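The Soft Cake Test

Carmela Montoya had been sold grippers before. She had been sold the kind with suction cups that wheezed, the kind with rubber fingers that went sticky in July, and once, at a trade fair, the kind that came in a walnut box like dueling pistols. So when the man from Kello put his case down on the long table at Kontogiannis and said that this one had a feel for things, she looked at the clock over the packing line door and wrote down the time.

"A feel for things," she said.

"It senses what it's holding," said Fiachra Ó Súilleabháin. He had driven down that morning and his shirt still had the seat belt across it. "It adjusts."

"How does it sense?"

"There's current in the motor, and it reads the current."

"So does my blender."

Kosmas Karras laughed, then stopped, because he was the one who had invited the man. Kosmas ran the night shift at Kontogiannis. They packed baked goods for three chains and a great many gas stations, and every night a percentage of those goods went into the bins flattened. Kosmas hated the bins. He took them personally, and by January he had talked the front office into a trial: two grippers, one arm, one month. Kello had sent Fiachra. Simero had sent a crate, a power supply and a sheet of instructions folded so many times it had worn through at the corners.

Carmela was the one who had to sign. She had come over from Ritasico after the business with the yogurt, and people at the plant spoke of the yogurt in a low voice, the way they would of a death.

"Show me," she said.

He showed her. The arm came down, the Kello fingers closed on a foam block, and the foam block went from one tray to the other. It did this many times. It was very good at foam blocks.

"Now the Simero."

The Simero did it too, a little louder.

"They're the same," said Kosmas.

"They're really not," said Fiachra, and brought up a graph on his laptop. The graph had a blue line and a red line. The blue line was Kello's and it was smoother. Carmela asked what was on the left side of the graph, going up. Fiachra said it was a score. She asked what it was a score of. He said it combined several things.

"Who combined them?"

"We did," he said, after a while.

She shut the laptop for him, gently, with one finger, and sent Kosmas to the vending machine.

It was Niamh Brophy who brought up the hand-held ones. Niamh did the controls and spoke perhaps twice in a meeting, generally toward the end. She had a cousin's apartment for the winter and was doing some work there in the evenings, she said, with a pair of grippers you held yourself, one in each hand. No arm and no controller. You squeezed, the jaws closed, and you found out fast what the jaws could do and what they couldn't, before anybody bolted them to anything expensive.

"At home?" said Fiachra.

"On the bed, mostly. It's the only flat thing there's room on."

"That isn't a test environment."

"Neither is a loading dock," said Carmela. "What are you picking up?"

"Snacks," said Niamh, and got out her phone.

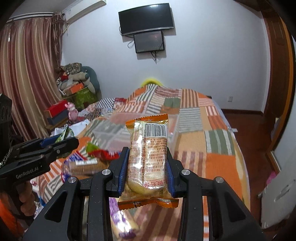 A gripper, in Carmela's opinion, should be judged by the thing it was worst at holding. Foam blocks forgave everybody. A soft cake in a sealed plastic wrapper forgave no one, and she had spent most of nineteen years of her working life being shown foam. She took the phone from Niamh and spread two fingers on the glass to make the picture larger. The blue ribbed pads had the packet by its middle, one on each side, and the wrapper bulged above the grip and again below it, crinkled where it was squeezed. She looked at the pale yellow cake behind the film for some time. The orange-tinted seals at the two ends were what she cared about. If you squeezed a packet like that in the middle, the air had to go somewhere, and where it went was the ends.

"Did it burst?" she asked.

"Not that one."

"Which one did?"

"I've got a list," said Niamh.

"How long is the list?"

"It's on two sides of the paper."

Carmela gave the phone back. She felt something she had not felt at work for a while and distrusted it at once. It was likely only that the girl had kept a list of failures. People so rarely did, and it was easy to mistake that for a result.

"Your hand is doing the work, though," she said. "You feel it start to slip and you squeeze. You feel it start to give and you let go. Take your hand away and what's left?"

"The pads are left," said Niamh. "And where you took hold of it. I wrote that down too."

"Kello's controller does all that automatically," said Fiachra.

"Then it won't mind these," said Carmela, because Kosmas had come back with his arms full.

He had bought 24 soft cakes. He had emptied two whole rows of the machine and there was a man from maintenance behind him in the hall, wanting to know what was going on. Kosmas set the cakes out on the tray in lines, and Fiachra stood and watched him do it like a man watching somebody park too close to his car.

"I'd need to tune it for the product," he said.

"How long does tuning take?"

"To do it properly? 40 minutes."

"And if we run six products on a shift?"

He didn't answer that. She gave him the 40 minutes anyway, out of fairness, and went down the hall and called Rachid Slaoui, who had her old job at Ritasico and owed her for leaving him the good chair.

"Do you still have the Kello?" she said.

"We have it."

"Does it work?"

"It's very well made," said Rachid.

"That isn't what I asked."

She could hear the line running behind him, that steady clacking she used to hear in her sleep. "It works on the boxes," he said. "We have it on the boxes now. It was going to be on the pouches. There was a meeting about the pouches."

"And?"

"And it's on the boxes."

She thanked him and asked after the chair. When she got back the room smelled of vanilla, and she knew before she got to the table that something had gone.

Three of the cakes were on the floor. One was on the arm, in a sense. The rest had been moved from the first tray to the second, and most of them looked fine, and Kosmas was turning them over one after another with an expression of real hope.

"These were before I changed the approach height," Fiachra said, about the floor.

"And that one?" She meant the arm.

"That one was after."

They did the Simero next, with the cakes that were left. It dropped fewer and crushed more. It took hold of each one as though it had been told about them by an enemy. Kosmas said you could maybe average the two, and Niamh, who had been sitting on an upturned crate with her papers on her knee, said, "It's coming down on the seal."

Everybody looked at her.

"Both of them are. The camera's looking for the edges of the packet and the seal is an edge, so it measures from there, and it ends up holding the cake by one end. If you take it by the middle it's all right more often." She turned her list over. "Not always. It's bad if the cake's slid down inside."

"So it's the camera," said Kosmas.

"It's partly the camera."

"That's not our camera," said Fiachra quickly, and was happy for the first time that day.

Carmela pulled out a chair. It was getting on for four and the shift would be in soon, and she would have to give them back their table. She thought about the graph with its smooth blue line. A score that combined several things. She wondered which of the several things had been a cake.

"What does it cost?" she said. "With the month's support, and you on the phone when I call."

He told her. It was 2000 more than the number in the letter. He said that the letter had not included pads.

"It doesn't come with fingers?"

"It comes with fingers. The pads are a wear item."

"How long do they last?"

"90 days. In normal use."

"On foam," said Carmela.

He had the decency to look at the floor, but the floor had the cakes on it, so he looked at the window. She did not dislike him. She thought that he probably believed in the thing, on the drive down at least, and that it would be a long drive back.

"Leave it here," she said. "Leave both. I'm not signing for either. Niamh is going to move the pick point to the middle, and then she's going to run whatever comes off the line tonight, and she's going to write down what breaks. When she has four sides of paper I'll read them."

"And then you'll decide?" said Kosmas.

"Then I'll read them again."

Fiachra began to coil up his cables. Kosmas went for a mop. Niamh had already pulled the laptop over and was typing with two fingers, and with her other hand she had picked one of the good cakes off the second tray and was pressing it, slowly, in the middle, watching the ends.

"Are you going to eat that?" said Carmela.

"In a minute," said Niamh, and pressed a bit harder.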